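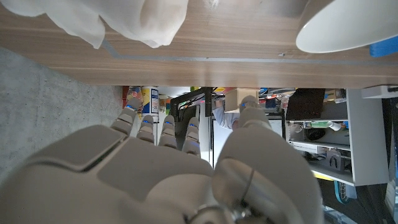

Hamish wrote back this morning that the deductible question is still wrong in the April draft: people read "2000" as the most they can ever pay. I agree with him. I changed item 3 so it asks first what the person thinks a deductible is.

Tested the new wording on 10 employees from Vondell. They searched symptoms easily, but the cost page made them slow.
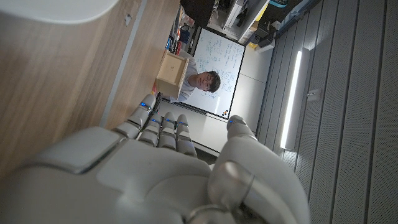
Also the word "copay" stays without explanation on two screens. To do: ask Zineb for the glossary from Anero, then send both versions to Hamish.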